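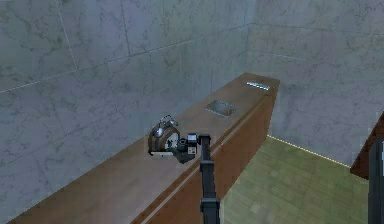
Arner planner – pre-run safety check, counter task
Checked by: Oluf Ravn, 28 Dec 2021

Collision mesh loaded for counter and both walls: OK
Wall padding set to 80 mm: OK. Much calmer paths now!

Joint limits match the config file: OK
Watch the elbow, it still likes to swing wide on replans.

Held object attached to the planning model: OK after fix
It was missing in 2 runs out of 800. Attach call now waits for the grasp flag – lovely small patch from Undau.

Stop command halts the controller mid-path: OK
Tried it at full speed, very crisp.

Random seed logged: OK, 2466

Camera delay test: OPEN
Rerun with the August noise settings before merging.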